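Two grippers and one long Monday at the Brullard open day

I went to the Brullard open day in August because the invitation promised a side-by-side trial of grippers, with visitors allowed to drive. I have been to plenty of these where the trial is a video on a loop and a bowl of mints. So, credit where it is due: there were arms, they were powered up, and they let us touch them.

The building is a long, low unit behind a tire warehouse. Registration was at 9:30 and the trial did not start until after eleven. In between came a slide talk with the number 1895 on the first page, which is the year the parent company began making door hinges. I am still not sure what door hinges are supposed to tell me about force control.

What was being compared

Brullard sells its own two-finger gripper, flat plates on a parallel slide, and it is the one they want you to buy. Next to it they had the Bralex, which has softer pads and a longer stroke. A third unit from Helletti was listed on the program but was "in transit," so the three-way comparison became a two-way one. Nobody at the desk could tell me when it had been shipped.

The controller was the same for both, a Lü box with a pendant. I liked that. Too many demos pair the house gripper with the good controller and the competitor with whatever was in the closet. The price sheet put the Brullard fingers at 599 for a replacement pair, which made the man next to me laugh out loud. For that money I would like something with a pad on it.

Driving it ourselves

We got slots of ten minutes. The job was picking up tableware, which sounds easy and is a fair test, as a dish gives you a low rim and not much to hold. On the Brullard I missed the first two tries. The plates are broad, and with the wrist view on the monitor they hide a good part of what you are reaching for. You end up steering by the bit of rim you can still see and guessing at the rest.

The engineer running the station said you get used to it after an hour. I believe him, but my operators change shift every eight and I don't want to pay for that hour over and over. I asked whether the camera could be moved farther out on the wrist. He said there was a bracket "under review." 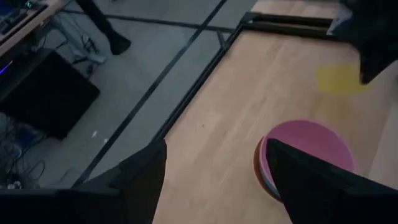
The Bralex, same job

The softer pads were more forgiving. I got a dish on the first try and again on the second, then dropped one on the third when I closed too early. The longer stroke also means you can come in sloppy and still end up on both sides of the thing. On the other hand it is slower to close, and you notice. Over a ten-minute slot that does not matter. Over a shift it would, and I could not get a cycle time out of anyone that was measured with a real part in the fingers.

They did have a scoreboard. By the time I left it said 41 good picks for the Brullard and fewer for the Bralex, but the Brullard station had opened earlier and their own staff were taking turns on it between visitors. I pointed this out. The answer was that the board was "just for fun," although it was also on the closing slide.

Things I asked and did not get an answer to

Finger wear after six months of daily use.
Whether the Lü controller will talk to an older arm without the extra license.
What happens to the grip if the air in the building gets dusty, as ours does every afternoon.
Who stocks spares on this side of the country.

Would I go again

Lunch was decent and the parking was free. The staff at the stations were patient with people who had never held a pendant, and I learned more in my ten minutes than in the whole slide talk. I would skip the morning and turn up at eleven.

As for buying, I came home with nothing signed. I have asked for a loan of the Bralex for two weeks, with our own parts and our own people on it, and I asked Brullard for the same. Bralex sent a form the next day. Brullard sent a brochure. If the Helletti ever gets out of its truck I will try that one too, and I'll post the cycle times for whatever I manage to get on the bench.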